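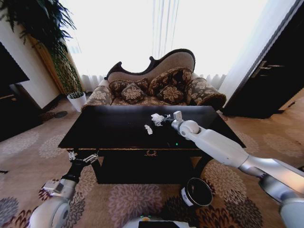

How do you keep a glossy black coffee table looking clean?

Dust it often with a soft dry cloth, wash it now and then with a barely damp one, and dry it right away. Dark gloss shows every speck and smear, so a minute every couple of days works better than a long session once a month.

Clear it first

Pick up anything lying on the top before you bring out a cloth. Crumpled paper, receipts and used tissues go straight in the trash. Lift them off, don't sweep them across the surface with your hand, as any grit underneath will drag along and leave fine lines. Keep a small bin or an empty container next to the table while you work. It saves trips to the kitchen.

Cups, coasters and remotes go on a tray or on the floor. Moving them from one end of the table to the other while you wipe means you will wipe everything twice.

What you need

2 microfiber cloths, one for damp and one for dry
A bowl of lukewarm water with a drop of dish soap
A soft, dry paintbrush or an old makeup brush
Cotton swabs

Paper towels are fine for a spill but not for regular dusting. Some kinds are rough enough to dull a high gloss over time.

Dusting

Shake the dry cloth out first, outdoors if you can. Fold it in four and wipe in long straight strokes from one short side to the other. Turn to a clean face of the cloth when the first one looks gray. Circles leave swirl marks that show up when the sun comes in through a window behind the table.

Do the top before the sides. Dust from the top lands on the base, and dust from the base lands on the carpet, so vacuum last.

Fingerprints and sticky rings

Dip one cloth in the soapy water and wring it until it no longer drips. Wipe the mark, wait a few seconds, wipe again. Dry it with the second cloth before moving on. If a ring from a glass is still there, lay the damp cloth over it for 5 minutes and try once more. Don't scrape with a fingernail or a knife.

For greasy prints near the edge, where people put their hands when they get up, a little more soap helps. Rinse with a clean damp cloth afterward or you will get a haze. Most of the cloudy tables people complain about have soap or old polish left on them.

Gold trim and small pulls

Gold-colored trim on furniture is often a very thin layer over something else. Metal polish can take it off. Use the dry brush along the line of the trim, and around the pull work the brush into the curls of the pattern. If there is grime in the corners, use a cotton swab that is slightly damp and follow with a dry one. Leave it alone after that.

Jolanta Tokarz wrote in to say she used brass cleaner on a drawer pull and now has one silver pull and three gold ones. We have no fix for that, apart from replacing it.

Polish or no polish?

A glossy top doesn't need it. Spray polish gives a nice shine for a day and then holds dust. If you like using it, spray the cloth and not the table, and use very little. Never put it on a table with a carpet underneath without laying down an old towel first. Overspray on a patterned carpet is hard to see until it starts to collect dirt.

Around the base

A solid base that goes straight down to the carpet traps crumbs along the bottom edge. Use the crevice tool on the vacuum and go all the way round. Hold your free hand between the nozzle and the wood so you don't knock the finish. Once or twice a year get someone to help you lift the table and vacuum the spot beneath. Lift it by the body, not by the top or the trim.

The sofa behind it

If you have an older-style settee with a carved frame, do it on the same day and with the same dry brush. Start at the highest part of the back and work down. Carving holds more dust than you would think, and it ends up on the table if you leave the settee until last.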